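Labeling data at a small bench: working tips

These notes come out of the sorting workshop at Zepeda, where we train small classifiers on pictures and short texts for our own use. They assume you already have a folder of unsorted items and a tool that lets you attach a label to each one. We use Jorley, but a spreadsheet will do.

Write the label guide before you label anything. One page is enough. For each class, give a rule and 2 borderline cases, one that goes in and one that stays out. Keep the guide open while you work and date every change to it.

Start with a batch of 1,000 items picked at random. Don't take the first ones in the folder. Files saved together tend to look alike, and a model trained on them will do well on that week and badly on everything else.

Keep "not checked" and "negative" as separate values. This is the mistake we see most often in sets passed to us from other shops. An empty cell gets read as a no, the model learns from it, and your recall drops for no reason you can find later. If the tool has only a yes/no box, add a second column.

Label in sittings of one hour or less. Ours run from 9 to 10 in the morning. After that people start pressing the same key.

Have two people label the same small share of every batch without seeing each other's answers. Where they disagree, fix the guide first and the labels second. The Hallville set had 14 classes when we started on it, and several were merged after the first round because the two columns kept swapping them.

Remove near duplicates before you split into training and test files. Zasska, our cleanup script, compares file hashes first and then shrunken copies — the second pass is slow, so leave it running over lunch.

Put the test file somewhere you can't write to by accident. Look at the scores on it when the model is finished, and use a separate validation file for all the tuning in between.

Back up labels as plain text with one row per item. Store the version of the guide in the same folder.

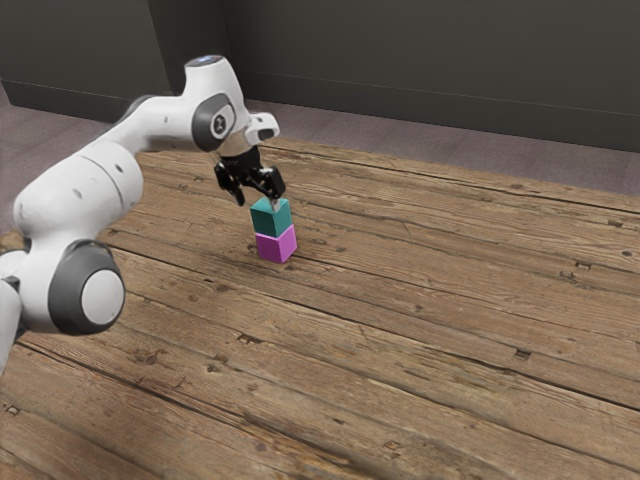
Old batches need another look when the guide changes. Search for the classes you touched and relabel only those — the rest can stay as they are.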